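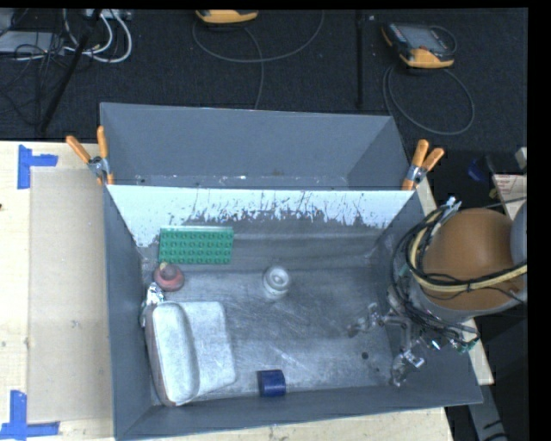

How often should a sorting bin be checked? Once a week while it's in use, and again any time something heavy has been dropped in it.

Bin and bench checklist, Plergate sorting room
Sheet 2108, November round
Filled in by Tolera Kumsa, comments added by Jhair Betancur

Mark each line OK, WATCH or FIX. Write a comment even when it's OK, please! A sheet full of ticks is no use to the next person, and some of the best ideas we've had came out of the comments column.

1. Bin stands flat on the table, no rocking
OK
Comment (TK): Pushed down on all the corners in turn and it stayed put. Lovely and solid. The wooden top is holding up well too, and I ran a cloth over it for splinters and came away with none.

2. Divider panel firmly seated
OK
Comment (TK): No play when I pull it forwards. I was really pleased with this one after the wobble we had in the summer.
Comment (JB): Agreed, gave it a good shove myself on Tuesday.

3. Divider panel surface
WATCH
Comment (TK): The white band has a ragged lower edge, lower at the two corners than in the middle, with dark scratches running down it. Felt along it with a glove on and found nothing loose, but keep an eye on it. If flakes start turning up among the small parts, move this to FIX.
Comment (JB): I'd leave it alone for now. Scraping it clean would only make more mess. Do the glove test again next round.

4. Rear compartment clear
OK
Comment (TK): Nothing stored there, as it should be. Small white scuffs and chips along the strip of floor. They're marks on the surface and don't catch a fingernail.

5. Front compartment floor
OK
Comment (TK): Worn grey metal, plenty of light scratches and cloudy streaks. I've stopped worrying about the streaks – they come back however hard you rub. No burrs found.
Comment (JB): There's a small dark round spot on the right-hand side of the floor. Check whether it wipes off, and if it doesn't, mark it on the bin plan so we can tell if it grows.

6. Contents suitable for mixed sorting
WATCH
Comment (TK): A cracking mix this time! The green building brick is a favourite of mine, easy to spot against the grey and a nice thing to pick up. The dull red one with the raised knob is just as good. My only worry is the short dark blue cylinder, as anything round that lies on its side can end up under something else.
Comment (JB): Blue cylinder can stay. It's small parts like that which make the sorting worth doing.

7. Crumpled or foil-like material
WATCH
Comment (TK): One piece of crumpled shiny silver stuff along the left wall. Feel for sharp folds before every session and swap it for a fresh piece when it starts to tear. Stustix have said they'll put a few spares in with the next box, which is brilliant of them.

8. Leaning or stacked items
FIX
Comment (TK): The long white tray-like piece is leaning against the left wall with the pale speckled panel next to it. Lay long items flat before the bin is moved. I know it's fiddly, but a leaning piece can slide the moment you lift.
Comment (JB): Yes to this. I've added it to the card by the door as well.

9. See-through and pale items checked for cracks
OK
Comment (TK): Turned the whitish cylinder over under the lamp and ran a thumb round the rings on top. No cracks. Pale things need the lamp, you can miss a hairline completely in ordinary light.

10. Lifting and carrying
OK
Comment (TK): Two people, gloves on, contents out first. Negri gloves are in the second drawer, and the new size is so much better for small hands.

11. Cleaning
OK
Comment (JB): Damp cloth, then a dry one. No scourers on the metal. The Tollavmont cleaner is fine for the walls but keep it away from the white band on the divider until we know what it does to it.

Actions from this round
Lay long items flat before moving (3 people still to be shown, Jhair to do it)
Wipe test on the dark spot
Glove test on the divider band next round
Spare foil on the shelf when the box arrives

Overall comment (TK): Really happy with this bin. It gets a lot of use and it's wearing the way a good one should. Thanks to whoever sharpened the pencils!

Next sheet goes in tray 13, on top of the old ones.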